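Clultholm Toy Library – Member Support
Ticket 400: Renewal reminders sent to former members
Status: Resolved
Opened by: Piyumi Roy, Front Desk
Assigned to: Poul Brøndum, Systems
Date opened: March 18, 2023

Summary
Several households whose memberships ended last October have received renewal reminders by email. Two of them replied that they had already asked to be removed from the mailing list.

Findings
The reminder job reads its addresses from the Marikar mailing list and does not check the membership table. Names removed from the table therefore remained on the list. The unsubscribe link was tested and works correctly – the affected households had written to the front desk and had not used the link.

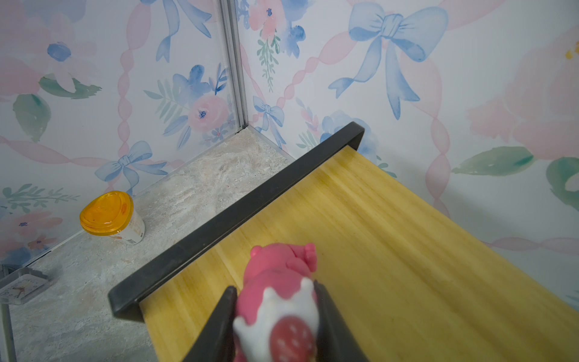 Pink toy pig with strawberry decoration, catalog item 15.

Action taken
The reminder job was paused and the list was rebuilt from current memberships. A test run to staff addresses produced no reminders for closed accounts. The job was then restarted.

Follow-up
Front desk staff are asked to forward all removal requests to Systems on the day they are received. Yee-man Yen will send a written apology to the households concerned. Ticket closed by P. Brøndum.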